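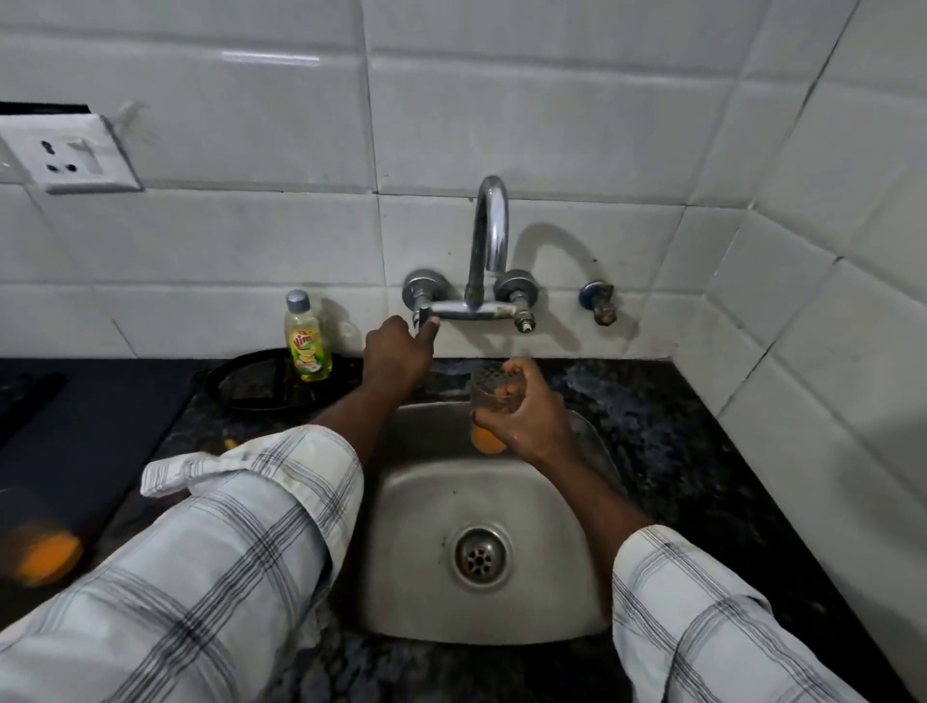

How do you make squash?

I mean the drink, of course, and I love it. Orange is my favourite, though my cousin Hugo says blackcurrant and we will never agree. Have you ever stopped to wonder what goes on in the glass, though? I hadn't until my friend Jasmina asked me why you can't just drink it out of the bottle. (Please don't. I did once, when I was six, and my teeth felt furry until bedtime.)

Squash starts off as a concentrate. That's a grown-up word for something with most of its water left out, so the taste and the sugar are all squeezed up close together. When you add water, everything gets room to spread out and it goes from yucky-strong to lovely!

My mixing rule is one part squash to four parts water. A "part" can be any size you like, as long as they all match. So if I want a 300 millilitre glass, I pour in 60 millilitres of squash and fill up the rest with water, which makes 240. Try the sum yourself — it works for a giant jug too.

Now for the tap. Turn it slowly! A tap works a bit like a door for water. Inside there's a part that presses shut over a hole, and when you turn the handle it lifts and lets the water past. The water is being pushed along the pipes all the time, even when the tap is closed, so if you fling it wide open it comes whooshing out and you get orange splashes all up your sleeves. I roll mine up first.

Cold tap, please, as it's the one for drinking. Hold the glass upright and keep it close under the spout.

Do you need to stir? Have a go without and see. The falling water tumbles about and does lots of the mixing by itself, but if you pour really gently down the side you might get a dark stripe at the bottom and a pale bit on top. Squash is heavier than water because of all the sugar, so it likes to sit low down. (Sugar-free squash doesn't do this nearly so well. I tried.)

When you've drunk it all, rinse the glass with a drop of washing-up liquid, or the last sticky bit dries on and takes ages to scrub off.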